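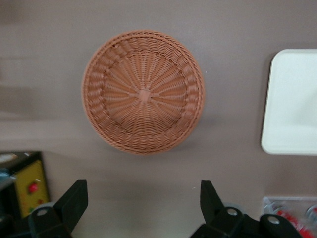

Urkdale Residents' Forum – Leasing and Renewals

Topic: Renewal notice period at Wonovier Court

FZapata_Leasing
Residents of the Rácz and Dutik buildings are advised that renewal offers will be delivered by Thursday. Leases ending in July require a written reply within 56 days of the offer. The rent for a one-bedroom apartment on a twelve-month term will be 2420 per month.
Fermín Zapata, Leasing Office

unit1052
Thank you for the notice. My current lease states 60 days, counted from the end of the term and not from the offer. Please confirm which document governs.

dutik_northside
The lease governs. A forum post cannot amend a signed agreement, and I would ask the office to correct the wording.

FZapata_Leasing
The signed lease does govern for any resident who holds the earlier form. The shorter period applies to the revised form only. Unit 1052 should follow the 60-day term.

quiet_hallway
I must disagree that this is sufficient. Two neighbors on the same floor now have different deadlines, and the month-to-month surcharge of 200 applies to both if they miss them. A single date would be fairer.

unit1052
I have no objection to separate dates, provided that each offer letter states its own.

FZapata_Leasing
Each letter will show the reply date on the first page – residents who find it missing should write to the office before signing.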